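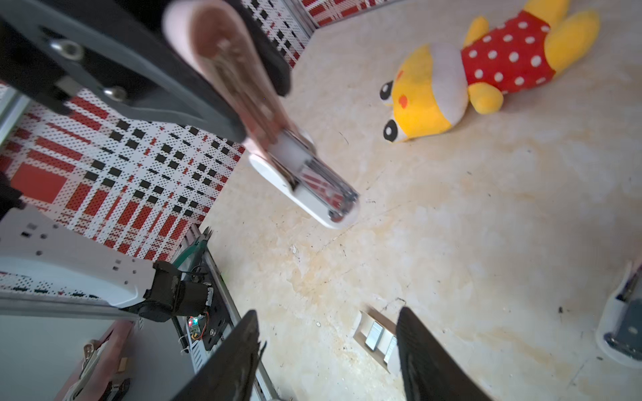

Yellow plush toy on the marble-patterned floor.

Why do supporters still talk about one match?
Project report by Mbali Molefe

I grew up hearing about the night Trindstead went up. My uncle tells it every December, and the score is the only part that never changes! So when we had to pick a topic for our sports history unit, I went straight for that one: how do fans remember a single promotion match, and do they remember it the same way?

I talked to four people, two who were in the stands and two who followed it on the radio. Zanele Fourie was behind the goal at the Podov end and says the winner came in off the post. Karabo Xaba stood maybe three rows from her (they didn't know each other then) and swears it was a clean header. I looked up the match report in the club yearbook and it just says "Diekmann, from close range," so no help there.

The radio people surprised me. Elmarie Nkuna could give me whole sentences of the commentary, and she still has the cassette her brother made, with the first 8 minutes missing. Nobuhle Sibiya mostly remembered the kitchen, her dad shouting, and the neighbors banging on the wall to celebrate.

What I noticed is that the goal itself takes up very little of anybody's story. They talk about the bus home, the rain, who they hugged. Zanele spent longer on losing her scarf than on the second half. I had 18 questions ready and used hardly any of them, since people just kept going once I said the word Trindstead.

If I did this again I'd find some fans of the team that lost. I wrote to the Divora supporters' club and didn't hear back in time, which is a shame, as I bet they remember that post (or header) pretty well too. I'd also record everything. My handwritten notes from Karabo's interview are a mess, and I had to call him back to check the bus part.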